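Sevotlow Hearing Binder, lever arch, for court bundles
Painemal Legal Supplies > Court and hearing > Binders

Item 298
Sold in packs of 4
In stock

The Sevotlow is a binder for paper bundles which must be carried to a court and then opened and closed many times during one hearing. It is made for law offices, for the chambers of barristers, and also for persons who present their own case and have to bring the documents themselves.

Many courts accept the electronic bundle now, but the witness very often still receives paper. The judge says a page number, and everyone in the room waits until the witness has found it. With a cheap binder the sheets catch on the rings and the holes tear. We have sold binders to solicitors for many years and this is the complaint we hear the most, so we asked Stoller to make a binder where the rings meet without a gap.

What is in the pack

Binders, A4 upright, dark blue cloth over board
Spine labels, blank, one for each binder and one spare for each
Index dividers, with numbered tabs
Front sheet for the case name, claim number and hearing date

The front sheet goes into a clear pocket on the cover. A second pocket is inside the back cover, and it is useful for the skeleton argument or for a late document which has no page number yet.

About the rings

The lever opens to the flat position and stays there until you close it. You can take out a section of pages with both hands free. The two rings are round on the left side and straight on the right side, so the pages turn over completely and lie down. Please do not fill the binder above the line which is printed inside the spine. Above this line the lever still closes, but the pages will not turn well, and a person who is nervous in the witness box will have difficulties with it.

If your bundle is larger, divide it in two volumes and continue the page numbers from the first into the second. Our spine labels have a space for "Volume" and a space for the letter of the bundle.
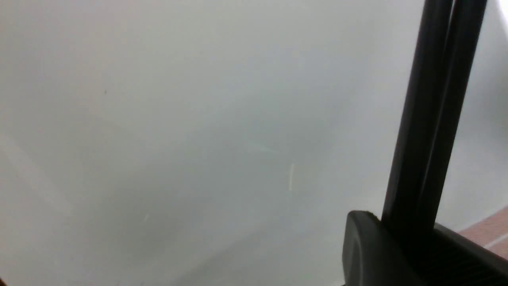
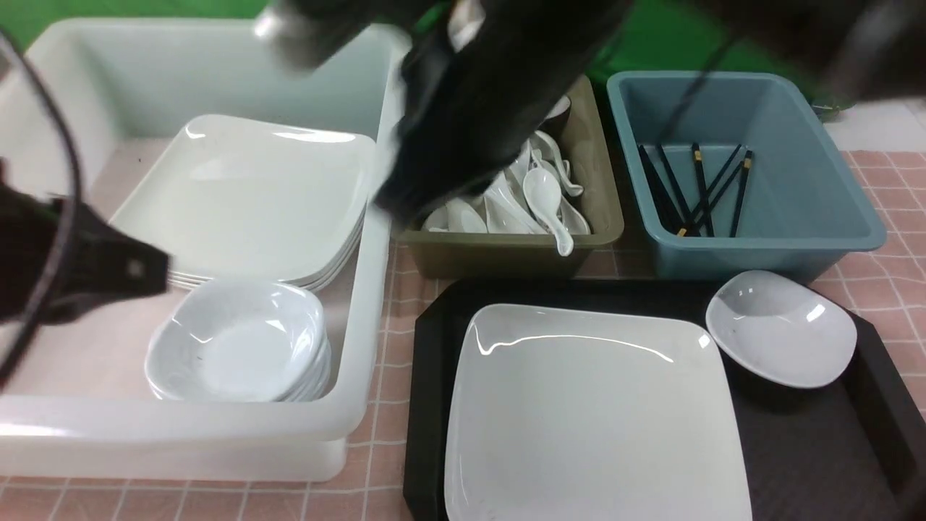
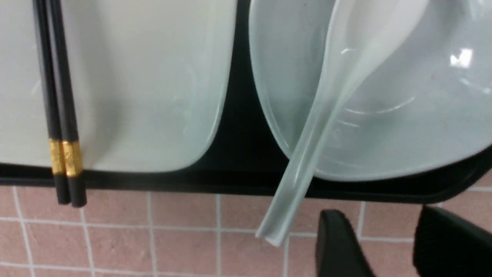 Copies for the hearing

Before you order, please read the directions of your court about how many copies it wants. A usual set is one for the judge, one for the witness and one for each party, but a tribunal with a panel will need more. One pack is enough for a simple hearing with two parties. We cannot advise you what the court expects in your case. For this you should ask the court office or your solicitor.

Printing on the spine

We can print the spine labels for you. Send us the short title of the case, the claim number and the letters of the bundles. Our printing room reads the text exactly as you send it and does not correct anything, so check the claim number two times. Printed labels need 3 working days more than blank ones. We do not keep your case details after the order is sent out.

Delivery and return

Orders go out in a flat carton, with the binders packed spine to edge. We deliver to offices, to chambers and to private addresses. We do not deliver to court buildings, even if you write the name of the person who will receive the parcel.

Binders which are not used can be returned in the original carton. Printed labels cannot be returned. If a ring mechanism arrives bent, send us one photo of it and we will replace the binder without asking for the old one.

Goes well with

Sindance carrying case, with wheels, takes two full binders side by side
Sindance page flags, assorted colours, can be removed without marks
Stoller two-hole punch with paper guide
Replacement dividers for the Sevotlow, numbered or with letters

Customer notes

"We used them for a lease dispute in December. The pages turned well and the lever is quiet, which I liked. The blue is darker than on the website."

"Good binder. I wish that the inside pocket was a little deeper, my chronology was coming out at the top."

Reply from Painemal: Thank you, we have passed this to Stoller. The pocket in the current stock is still the same size.

Page updated Jan 16, 2023. For questions about large orders, write to Uriel Bautista at our sales desk and mention the item number.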